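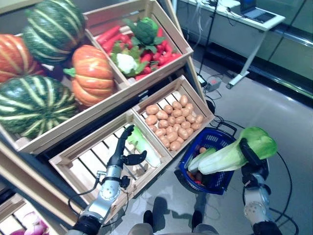
Lokham Fresh Food Access Project
Progress report to the Eltier Fund, through October

Work under the grant is on schedule at two of the three sites. The Nellov Street store and the Jalali Road store are both open and selling fresh vegetables six days a week. The third site has no lease yet.

Sales

The two stores sold 2,852 produce bundles in this period. Carrots, cabbage and onions made up most of that. Greens sold well in the first weeks and then slowed, and we cut the order in half at Jalali Road -- the Nellov order stays as it was. Squash came in late from the growers and we expect more of it in the next period.

Vouchers

The voucher program has 400 households enrolled. Our target was higher. Most of the gap is on the east side of Lokham, where the bus route changed in the summer and the trip to either store now takes two transfers. We mailed 200 sign-up cards there and got 17 back. We plan to try a table at the clinic next.

Suppliers

We buy from the same growers as last period. One asked for payment in two weeks instead of four, and we agreed. Delivery to Nellov Street now comes at 6:30 a.m., which gives staff time to set out stock before opening.

Budget

Spending on staff and rent is in line with the plan. Cooler repair went over, and we covered it from the equipment line. We ask the Fund to approve moving the unspent printing money to transport so we can run a weekly van from the east side.

Next period

Sign a lease for the third site or return with another plan for that money. Start the van if the transfer is approved. Send the household survey results with the next report.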